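Bench Assistant Wanted, Part Time, Clusham Workshop

Solis is a small woodworking shop on the edge of Clusham, and we are looking for one more pair of hands at the bench. We make and mend plain household furniture: stools, plate racks, garden benches, the odd cradle, and a great many chairs that somebody's uncle leaned back in once too often. The work is steady and the radio is usually on.

You would be with us 16 hours a week, spread over three mornings and one longer day, and which days those are we can settle between us. Pay is $1,511 a month to begin with, and we look at it again after your first February with us.

Most of your time would go into cutting parts to a list, sanding, gluing up, and fitting new rungs and slats to old frames. You don't need a certificate. We would like you to have built a few things already, even if they live in your garage and wobble a little, and to be comfortable reading a tape measure and a simple drawing. If you have never used a planer or a band saw, Yasuo Sugawara will teach you, and he is a very patient man (he taught me, and I was slow!). You should be able to lift one end of a workbench and be happy sweeping up at the end of the day, as we all do.

We close for two weeks in summer. Your apron, ear protection and glasses are provided, and you are welcome to take offcuts home and to use the shop on Saturday mornings for your own projects, so long as one of us is there too.

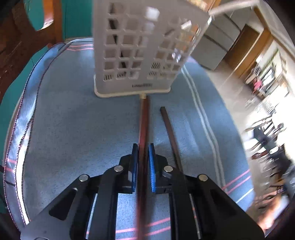

A slim wooden stick with a brass-colored tip, and a white plastic basket.

To apply, please write us a letter or an email telling us a bit about yourself and something you have made. A photo or two of it would be lovely, and so would a word on what you'd do differently next time. Please leave out the long résumé; a page is plenty.

Letters go to Yuzuki Kudo at the workshop, and we'd like to have them by March 21, 2023. She will call everyone who writes, and we'll ask a few people in for a paid half day at the bench, with lunch.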